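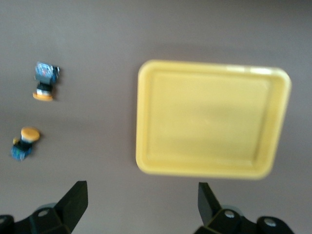
The Clander launch was put back again on Monday, which makes three delays since March. The company says a pressure reading in the upper stage was outside limits with 113 seconds left on the clock, and the computer stopped the count. I had the stream on at the kitchen table and had got as far as making toast. I keep my launch notes in a shallow yellow plastic tray with rounded corners, much like the one at the top, and the pile for Clander is now thicker than the pile for any rocket that has flown.

The payload is Joseph, a weather satellite built by a small firm in Odutthorpe. It weighs 364 kg and is meant to go into an orbit at 700 km. Joseph was first booked on a different rocket, which was cancelled, so the people who built it have been waiting a long time already. It has to stay in the clean room at Cekonitz until there is a new date, and the batteries need topping up every so often.

I don't mind a scrub. A valve can be changed on the ground and it can't be changed in orbit. What I would like is a bit more detail in the updates. The last one was two lines long and almost 2000 people were still on the stream when it went up.

The next window has not been announced. Range bookings at Cekonitz look full for the next fortnight, so I am not expecting anything before then. I'll put the time up here when I have it.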